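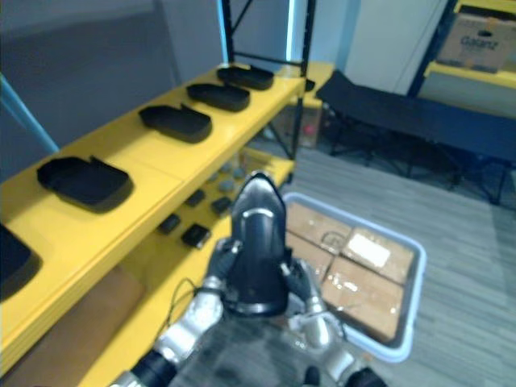 Wusar open day recordings: notes for anyone downloading this

Status: released 2025-01-29, version 2. Maintained by Kinga Farkas.

What it is

Camera recordings from the open day Rokora held in December to show its two-armed setup, which they call Wusar. Visitors stood behind a line and watched it handle parts and small housings next to yellow shelving. The set has 117 clips. I asked for all of them, failures included, and was told that is what I got. I have no way to check.

What is in a clip

One attempt, seen from the head camera. Both gloved hands are in view for most of it. A typical one has the hands holding a black, shell-like piece upright between them, with black trays on the upper shelf and smaller black pieces on the one below. There are boxes on the floor too, some in a plastic tray. Do not assume every object in view gets used.

What was claimed

The presenter said the system had done almost 2,000 attempts before the open day. The handout said 700. When I asked which, the answer was that they were counted differently — nobody could say how. Neither figure should be quoted from this card as fact.

Labels

Each clip has a text line and a pass/fail mark. The marks came from Rokora. Deák went through them afterward and disagreed with several, mostly where a part was held but never put down. His marks are in a second column. Use his if you have to pick.

Known problems

- No force readings. They were promised.
- Start and stop times were set by hand and some are sloppy.
- Nothing in the files says whether an operator was driving the arms. I asked twice.
- One room, one day. It tells you very little about a warehouse.

Not suitable for

Success rates of any kind, or comparison with the Dretus recordings, which used a fixed overhead camera.

Corrections

Send the clip number and what you think is wrong with it. I would sooner drop a clip than guess.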